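The Mug Tree Problem

Learning to hang up a cup took one robot most of a year. Its teachers are fine with that.

By Leandro Pacheco

I own a mug tree. My aunt gave it to me, it lives next to the toaster, and I load it every night with the dishwasher door banging against my shins and my mind on something else entirely. I'd never given it a thought until I spent two days in a carpeted room at Sokwood, the robotics lab where Adoración Cuesta runs the manipulation group, watching a robot arm try to do the same thing.

It missed. Then it missed again, by less. Then the handle slid over the peg with a little clink and I said "yes!" out loud, like I was at a ball game, and the grad student at the keyboard didn't even look up.

"You get used to it," Mesfin Gebretsadik told me. He'd been at it since July.

So why mugs? I asked everyone I met at Sokwood and got a different answer each time. Cuesta likes them because the task has a clear ending. The mug is on the peg or it's on the table, and you don't need a panel of judges to decide. Gebretsadik likes them because the hard part is tiny. Getting the mug off the table is old news in this field. But the last inch, where a handle you're no longer holding very well has to go around a stick that points up at an angle, is where all the trouble lives. Patricio Aranda, who wrote most of the code, shrugged and said other labs use them too, so you can compare notes.

The group's method is called Prello, and the idea behind it is easier to explain than I feared. Most robots of this type learn by copying. A person guides the arm through the job over and over, the computer records what the cameras saw and how the arm moved, and a neural network learns to go from one to the other. It works pretty well until the robot drifts somewhere the person never went. Then it's like following directions in a town where you've already missed your turn.

Prello adds the missed turns. The team records plain, tidy demonstrations first, 575 of them for the mug task, and then a second batch that starts in bad places: the handle bumped up against the tip of the peg, the mug tilted too far, the gripper holding it too close to the rim. The person begins from the mess and works out of it. Those recoveries get tagged, and during training the network sees them more often than their share would suggest.

"I was sure it would make the robot sloppy," Cuesta said. "You show it so many ugly starts, I thought it would go looking for them." She laughed. "I argued against it for weeks, you can ask Patricio." (I asked Patricio. He said it was longer than that.)

Each trial begins the same way, with the mug on the table, the tree bare and the arm holding off until Gebretsadik gives it the go. 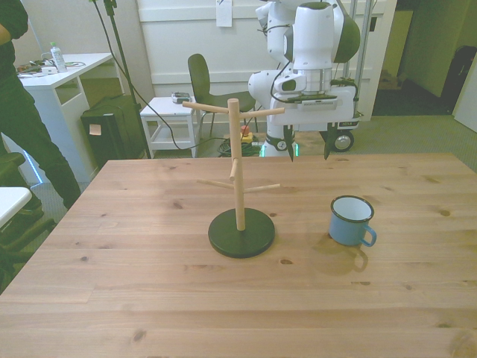

The mug task at Sokwood, with the enamel mug upright beside the empty mug tree and the arm behind the table.

What I hadn't expected was how much of the research is putting things back. Hang the mug, take the mug down, set it somewhere new, turn the handle a bit, step away, go. Gebretsadik has a playlist for it. By the end of my first afternoon I'd been promoted to mug placer, and I took the job very seriously, and I was told twice that I kept putting it in the same spot. Apparently everybody does! Aranda finally wrote a script that calls out positions, and I spent the rest of the visit taking orders from a laptop.

Between the tidy runs, the ugly starts and the tests, the team has logged 1830 attempts on this one task. The part they care about most is a small slice of that. In the final round they put every mug in positions the robot hadn't trained on and ran two versions side by side, one taught with clean demonstrations only and one taught the Prello way. The clean version failed 17 times. The Prello version, given exactly the same starting spots, failed four.

I watched a few of those four on video, and they're strange. In one, the robot backs off from the peg, comes in again, backs off, comes in again, and keeps up this polite little dance until the clock runs out. It has learned how to recover. It hasn't learned when to quit and get a better grip. Cuesta thinks that's a memory problem, as the network only looks at the last moment or so and has no idea it's on its ninth try. Aranda thinks it's a data problem. They were still going at it when I went to find coffee.

Anselmo Ortuño, who works on robot learning at another lab and had read a draft of the results, was friendly about it but careful. He'd like to see it on a second task, something soft, or something with a lid. "A mug is a very forgiving object," he told me by phone. "It has one handle and it doesn't change shape. Try a wet dish towel." He also pointed out that somebody has to dream up all those bad starts, and that people are good at guessing some kinds of failure and hopeless at others.

Cuesta didn't disagree when I passed that along. The next round, she said, will let the robot find its own bad starts. It'll run, get stuck, and a person will step in and finish the job from there. The towel is on the list too, though a long way down.

I went home and loaded my mug tree, slowly this time, watching my own hand. I bumped the peg with the handle, tipped the mug, and slid it on. I'd guess I do that every single night.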